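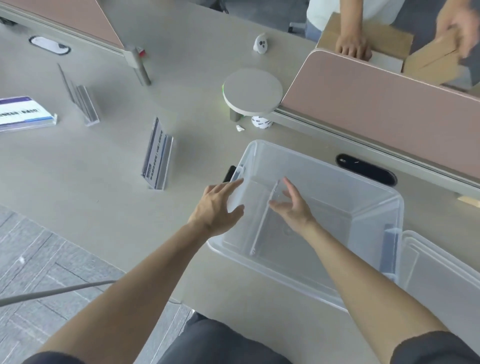
Where does a small town's paper memory go when the shop that made it shuts? Mostly into people's houses, and that's where I went looking for it.

Figure 3. A clear storage bin open on a desk, with its lid lying beside it.

3.2 The print shop papers

I should say up front that I came to Tillman as a customer, years before I came to it as a researcher. Tillman was the job printer in Ondby, and if you got married, buried, elected or put out of business there, Tillman set the type for it. My own parents' wedding invitations came off that press (my mother still complains about the comma). So when I talk about the "ordinary print" of the town in this section, please keep in mind that I'm fond of it and probably too easy on it.

What I wanted to know was pretty simple. Section 2 covered the newspapers, and newspapers get kept. Dance tickets don't. Raffle books, menus, seed lists, notices about the water being turned off, all of that got used and thrown out, and the histories of the valley are written as if none of it was ever there. I had a hunch that people had hung on to more than the county library thought, so I put a note in the Paltside newsletter in May asking folks to look in their drawers.

I got 84 replies! Some were a line or two and a phone number. Others ran for pages, and one was mostly about a dog. I followed up on all of them by phone or at the kitchen table, and 8 households let me go through everything they had, start to finish. Those eight are the core of what follows, and I use the rest for checking dates.

The biggest surprise was the order book Orla Kavanagh had from her time at the front counter. It gives the customer, the job, the stock and the run, and it let me match loose pieces to real orders. A typical entry is the harvest supper at Irnach: 500 tickets on yellow card. Now, Irnach had nowhere near that many people in it, and I spent a silly amount of time on a theory about visitors coming up from the coast. Kavanagh set me straight in a minute. The price break was at 500, so everybody ordered 500, and the extras went home for shopping lists. Three of the Irnach tickets I've handled have groceries penciled on the back.

That changes how I read print runs for the whole period. I'd been treating them as a stand-in for crowd size, the way Section 1 does with the theater bills, and for job printing I don't think that holds up. The backs turned out to be as useful as the fronts, so I started transcribing both, and the next section works through the grocery lists by decade.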